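**Do I need a visa for Wilham if I only want to visit the consulate?**

No. The consulate moved to Flerley in February, so you won't cross a border at all. Just bring your passport (and a pen, theirs never work!).

**Who's the consul now?**

Kyung-tae Pyo. I've met him twice and he's lovely, but he can't sign anything until Wurkdale accepts his papers — so his deputy is doing the stamping.
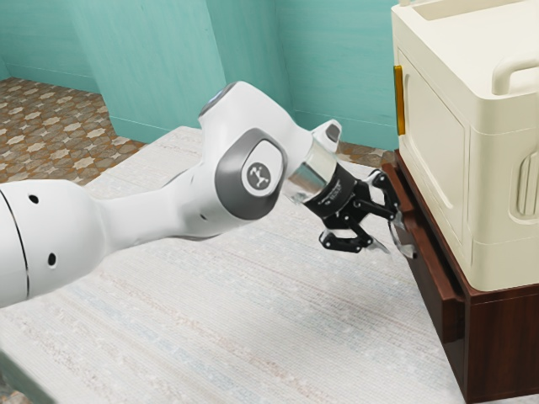

*Robot arm at a cabinet drawer (computer render)*

**How much does the residence permit cost?**

It's 1,000 for 2 years, or 2,000 if you want the family one. Card only.

**Can I vote from abroad?**

Yes, if you registered before you left. I didn't, and had to go all the way back to Calvo to sort it out.

**Is the treaty signed yet?**

Not when I last checked. I'll update this page when I hear more.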